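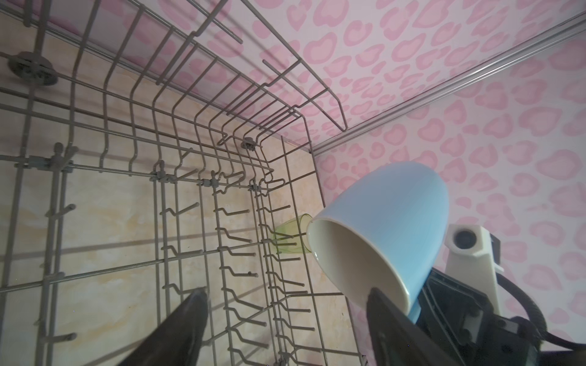

Hodov wrote to me that a rack should be filled from the back row first, always, and that everything else is only a question of taste. Bhatt answered under the same post: the back row is for mugs, because a handle needs room, and the cups can take what remains. I read both remarks several times before I prepared this page, and I think each of them is right for a different kitchen.

## Cups and mugs in the wire rack

This is a small gallery about one ordinary thing, the lower rack of a dishwasher, and about the colored cups and mugs that go into it. I started to collect such pages in March, after I moved to Jirnby and had for the first time in my life a dishwasher in my kitchen. In Grekolberg, where I lived before, I washed everything by hand and put it on a towel. So please read my notes as the notes of a beginner.

I like a wire rack more than a plastic one. The wires are thin, and you can see through the whole thing from any side – it looks almost like a drawing. The tines are the part which I did not understand in the beginning. I believed they were made only for plates, and I put my cups on top of the tips. Of course they fell over when I pushed the rack in. A cup wants to stand between the tines, with its mouth down, and then it keeps its place quite well.
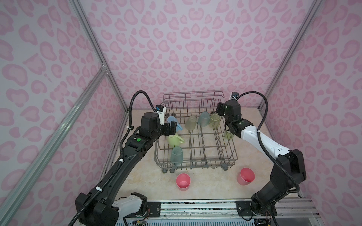

The second thing I had to learn was the order of the work. My old habit was to take whatever was nearest to my hand, and after a few minutes the front was full and the back was still free. Then I had to reach over the wet cups, and my sleeve was wet too. Now I begin far away and come slowly closer to myself, as Hodov advises. For mugs I make an exception and look for a place where the handle does not press against a neighbor. If there is no such place, I turn the mug a little and try again.

About the colors I have less to teach and more to enjoy. Light blue, pale green, teal, yellow-green and pink go well together, and with a gray rack under them they look fresh even on a dark morning. I was told that one should buy cups all of one color, so that a lost one is easy to replace. I prefer the mixed set. Everybody at the table remembers his or her own color, and we use fewer cups during the day. 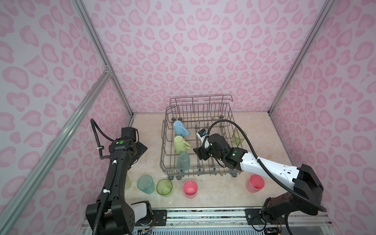

Before I load anything, I like to bring all the cups together in one place. It takes a little space on the counter, but then I know what sizes I have and I do not need to rearrange later. I also pour out the last drops of tea at this moment, which saves me from a brown puddle under the rack. A loose row is enough, nothing must be straight: the two pink cups wait side by side with the green and teal ones, all with the mouth up, and the mugs are already in the rack, a light blue one toward the back and a yellow-green one just in front of it. For me this is a good moment to stop and look where the free places are. The mugs are the difficult guests, so I am glad when they have their seats early.

Unloading I do in the opposite direction, from the front to the back. I lift each cup straight up and turn it over only above the sink – many cups keep a small ring of water on the bottom, and it runs down exactly when you do not expect it. The next page will be about spoons and the basket for them, when I have finished sorting my pictures.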